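Skoltwood course, unit 2: Good practice with hand-held grippers

Before recording, open both fingers and keep them wide apart. The object stays between them, further back on the table.
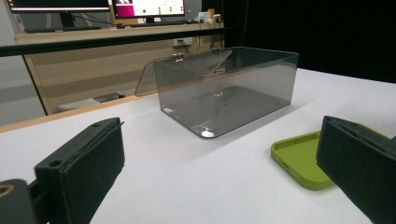
Fig. 1. Fingers apart, box open.

Rule from Carter Ross: cables must hang free — never across the work surface. Stop if one pulls on your wrist.

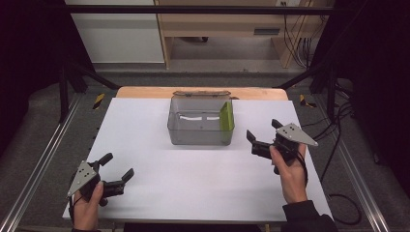 Fig. 2. Two grippers over the table, one in each hand.

Homework: read page 80 of the Parisi guide.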